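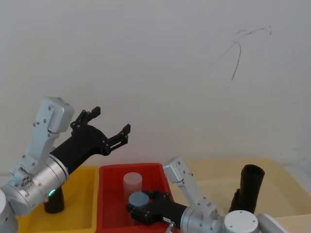 **How fast should a robot arm be allowed to move when there's a person standing at the same bench?**

Slow enough that the person could be bumped and shrug it off, and the only way to learn that speed is to measure it on the bench you have, with the gripper you have, holding the thing it's going to hold.

That last part is where most shops go astray, according to Siamak Ghorbani, and he has spent a good part of his working life watching them do it. He writes the house rules for two-armed sorting cells at Dondeo, and when I visited in March he walked me through all 8 pages of them with the patience of a man reading a favorite recipe aloud (there was tea, and a second pot of tea, and I can't say I minded).

"People measure the bare arm," he told me. "Then they put fingers on it, and the fingers are the part that gets to you first."

So the Dondeo rules begin with the fingers. Any change of gripper means a new contact test, even if the new one looks just like the old one. The test gets repeated with the gripper open, then closed, then closed on the heaviest item in the bins, and the worst of those results sets the speed for the whole cell. It's a fussy way to work, and the folks at Lungu, who build cells to the same rules, grumbled about it for most of a year before they came around!

The bins have a page of their own. They sit where a person can reach them without leaning under an arm, and each one keeps its color for good, so that red never means one thing on Monday and another after lunch. Nothing tall goes in until somebody has checked that both arms can clear it.

Then there's the matter of two arms sharing one space, which Siamak could talk about until the lights go off. His rule is that only one arm may be over a given bin at a time, and the other waits high, well out of reach of any hands. Leker, a smaller outfit, lets both arms in together at a crawl. He thinks that's fair enough on paper but tiring for the people nearby, who never quite know which one to watch.

The page he's proudest of is the last, a sign-off sheet with room for 20 names. Everyone who works at the bench presses the stop button once, with the arms moving, before they're allowed to sign.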